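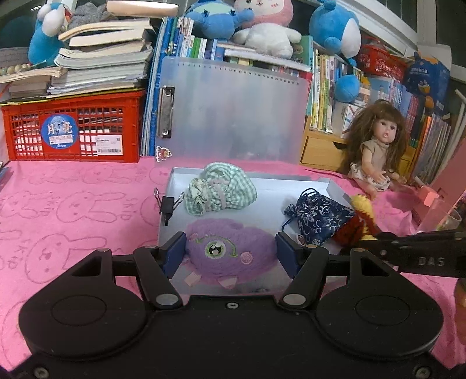 Tài Tạ wrote:
> I would put the soft things in first and the pouches on top of them.
> Plush toys can be pressed a little, but a pouch with a cord always
> gets caught on something. Also, do we need the box with low walls?
> Mine from Mondar is deeper and everything fits.

Dear Tài, dear all,

Thank you for the answer. I tried your order at home with the small things for the Wondside swap table, and I have two remarks.

First, the low box. I prefer it for the table, as people can see each thing without digging. For transport I agree with you - the deep one is better. I have 14 low boxes from January and can bring them all.

Second, the pouches. If the cord is pulled closed and tucked under, it does not catch. The embroidered ones should lie flat, with the flowers up. Gingham and other thin fabric I gather in the middle with a band, so it keeps its shape beside the plush toys.

Please do not put felt parts under something heavy. They bend and then stay bent - I had this with a toy from Ateş and could not repair it.

Can somebody tell me the width of the table? I have written down 55 inches, but in an older message I find 69.

With kind regards,
Skiltum list, swap table group

Posted 4 May 2021 by the swap table group
Print this message | E-mail this message
Contact | Copyright Skiltum | Back to top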